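Household Science, Unit 6: Dust, Cloths and Cleaning Claims
Handout, revised 2018-06-17

Read this before the Callville exercise. Bring the label you collected in February, even if it's torn.

Cleaning products are sold on numbers, and most of the numbers are poor. "Picks up more dust" is the usual one. More than what? A dry paper towel? The same cloth after a year in a drawer? A claim with no comparison in it can't be wrong, so it isn't worth much.

Start with what dust is. In a home it's a mix of skin flakes, fibers from clothes and bedding, soil tracked in on shoes, soot, pollen and bits of whatever is wearing out. The mix changes from room to room. A cloth that does well on lint may do badly on fine soot, and a test that uses only one kind of dust tells you about that kind.
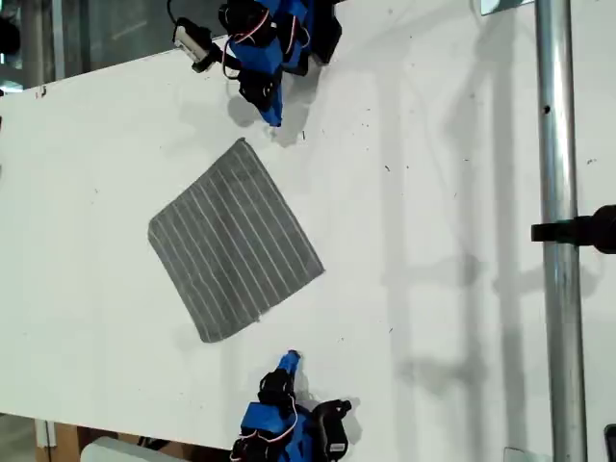 Striped gray cloth on a white tabletop with small dark specks.

Now the Kevau leaflet, which most of you picked. It reports a trial in 139 homes and says people "noticed a cleaner shelf" after 10 days. Three problems, and there may be others. The people knew which cloth they'd been given. They were asked to dust every day, and I doubt many did that before the trial. And there was no second group dusting every day with an old T-shirt. Any of these could produce the result with a perfectly ordinary cloth.

The leaflet also gives a total of 1,917 wipes. It looks like a large sample. It isn't, because wipes made by one person on one shelf are not separate tests – count the homes.
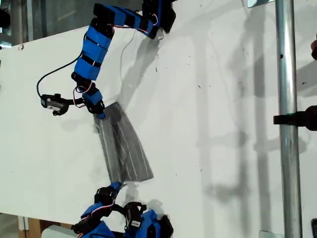

Judging dust by eye is the weakest part of nearly every home trial. What you see depends on the light, the angle and above all the color of the surface. Dark particles stand out on white and pale ones vanish. Look at the white panel here, with its small dark marks: you could count those marks and still know nothing about flour, plaster or pale lint lying between them. Put the same panel in black and you'd get a different count from the same dust. The Wonholm method deals with this by lifting the dust with tape and weighing it, and it brings its own trouble, as tape lifts grease too.

Weighing sounds more serious than looking. Be careful. A kitchen scale can't see a shelf's worth of dust, and a lab balance will pick up moisture in the cloth. If a report gives a weight, look for how the cloth was dried first.

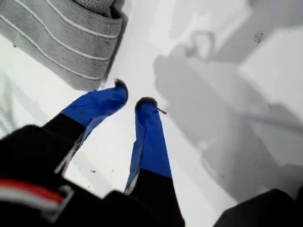
If it doesn't say, treat the weight as decoration. The Lazarević sheet (page 2 of your packet) gives weights to the milligram and doesn't mention drying at all.

A word on "static." Rubbing some fabrics does charge them, and charged fabric does attract fine particles. How long the charge lasts in a damp bathroom is another matter, and I have yet to see a label that mentions humidity. Washing with fabric softener may also change how a cloth behaves. Ask whether the test cloths were new. They nearly always are. 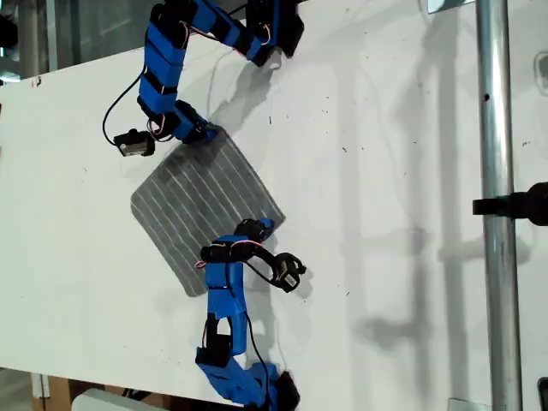 The other question to ask about any cloth is where the dust goes afterward. Some of it stays in the fabric, some goes back into the air when the cloth is shaken or folded, and some is smeared along to the next shelf. A test that looks only at the wiped surface misses all of that.

For the exercise

Pick one claim from your label and write it out word for word. Under it, write the comparison it leaves out. Then plan a test you could run at home with two cloths and one kind of dust, and say who will judge the result and how you'll keep them from knowing which cloth was used.

Keep it under 170 words. Plans that say "repeat several times" without giving a number will be handed back.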